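Hedeo Two-Arm Bench Kit: Set-Up Guide
Section 2. Planning and Budgeting Before You Order
Pusent Documentation, updated January

Complete this section before you place an order. Most delays at installation come from items that were left off the purchase list, such as power strips, spare cables and clamps. The steps cover one station with two arms working at a shared counter or bench.

2.1 Set the budget

1. Write down the task the station will do in its first month. Pick one task only.

2. Start with the kit price of 1,954 dollars. This covers both arms, both grippers, the control board and one set of arm cables. It doesn't cover a computer, a work surface, rails or wrist cameras.

3. Add 680 dollars for mounting and power parts if you don't already own them. The parts list is in Appendix B.

4. Set aside money for task items. Small electronics, cables and plugs wear out with repeated handling, and you will need to replace them from time to time.

5. Get the total approved as a single order. Split orders ship separately and are charged freight twice.

Note: Prices do not include sales tax. Quotes from Prutley, our parts distributor, are good through the end of the month in which they are issued.

2.2 Measure the space

1. Measure the surface where the arms will work. Include any overhang you plan to clamp to.

2. Mark the reach of each arm with tape, using the template supplied with your quote. The two areas should overlap in the middle.

3. Check the surface material. Stone and glass counters can't be drilled, so order the clamp-on rail for these. Wood tops can take either rail.

4. Look at what is behind the surface. Leave a hand's width between the back wall and anything the arms have to reach.

CAUTION: Do not clamp to a counter with a cracked or unsupported edge. The rail puts a steady load on the edge even when the arms are parked.

2.3 Plan the power

1. Give the arms their own wall outlet. Do not run them from the same strip as the task items.

2. Count the devices used in the task and order a strip with at least 2 spare sockets.

3. Choose charger blocks that can sit next to each other on the strip without covering a neighboring socket.

4. Buy task cables in one length where you can. Mixed lengths are harder to lay out the same way each time.

5. Route the arm cables along the rail and tie them down. Leave enough slack at each joint for full travel.

CAUTION: Switch off the arms before moving any cable within their reach.

2.4 Choose the gripper fingers

1. Use the narrow tapered fingers for plugs, cable ends and other small parts.

2. Use the wide pads for boxes and bottles.

3. For cable and charging tasks, order a spare pair of tapered fingers per arm.

A charging task is a good way to test your parts list, as it uses the strip, the blocks, the cables and the devices together. 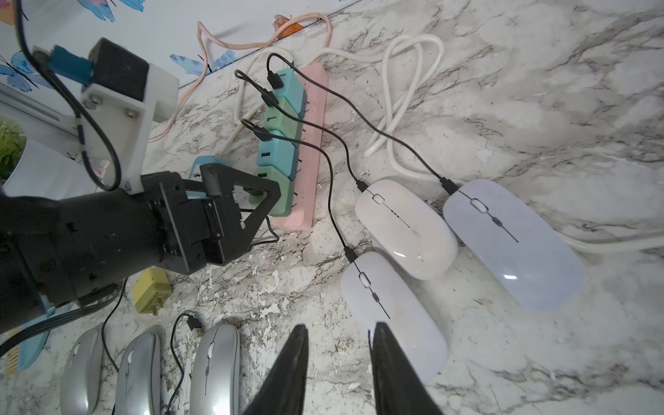 Mussa wrote in to say that the spare fingers should go on the first order and not the second, and that the 680 dollars ran short once a longer rail was added. If you need the longer rail, ask for a revised quote before approval.

2.5 Before you send the order

1. Check that the rail type matches your surface.

2. Confirm the delivery address has someone to sign for the shipment.

3. Keep a copy of the quote with this guide. Support will ask for the quote number.

Related sections
Section 1. What Is in the Box
Section 3. Mounting the Rail and Arms
Section 4. First Power-On
Appendix B. Mounting and Power Parts

Copyright Pusent. All rights reserved. | Contact support | Back to top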